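# Does bread really keep longer in a linen bag?

**Mamta Tyagi**

My sister-in-law has bought me a linen bread bag from Virkness (£22, if you please) and swears a loaf lasts nine days in it. I've always kept ours in the plastic it comes in, on the worktop, and it goes mouldy well before that in August. I bake a plain white tin loaf most weekends and buy a sliced one from the Rasthorpe bakery in between. Is there anything in this linen business, or have I been given an expensive pillowcase? Also, the label says never to put bread in the fridge, but my mother always did and we all survived.

---

**Jergate**

Nine days of what, though? I'd want to know what she calls "lasting". Cloth lets moisture out, so you get less mould and a drier loaf. Plastic keeps moisture in, so you get a soft loaf and then green spots. You pick which way you'd like it to go wrong. I tried a linen bag for a couple of months and by the second day a shop sliced loaf was only fit for toast. A crusty round one did better, I'll give it that, but so did the same loaf stood cut side down on a board with nothing over it.

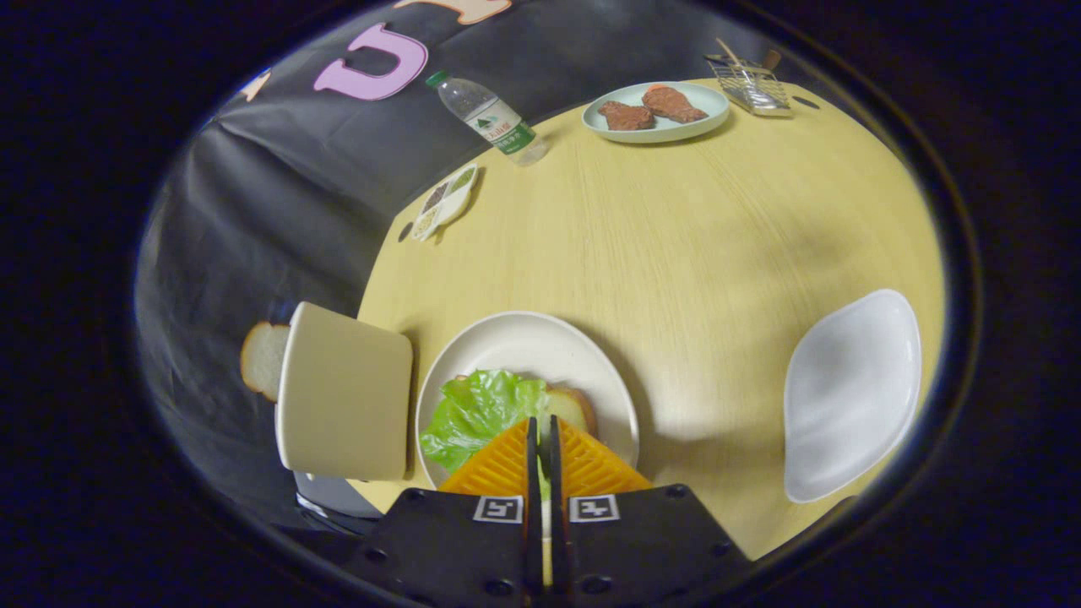
Sandwiches are the real test, to my mind. Toast hides everything. If you can still fold a slice a bit without it cracking, the bag is doing something. Mine couldn't manage that past day 2.

On the fridge, the label is right about staling. Bread goes firm faster in there than on the worktop. It does hold mould off, so if you toast all of it anyway your mother had a point.

What I do now is slice the loaf once it's cold and freeze half in an ordinary bag. Cost me nothing.

---

**Avotiņš**

linen is good, we have used for years. but rye bread, not white. rye keeps in anything

---

**Sushil Tyagi**

No relation, as far as I know! I'd go along with Jergate on freezing, but I don't agree that cut side down works as well. The crust goes like leather. I put the cloth bag inside a lidded tin and leave the lid a bit open. Around 200 people online will tell you to add a stick of celery. I tried it and got bread that smelled of celery.

Wash the bag now and then, by the way. Old crumbs in the seams go mouldy and then you're back where you started.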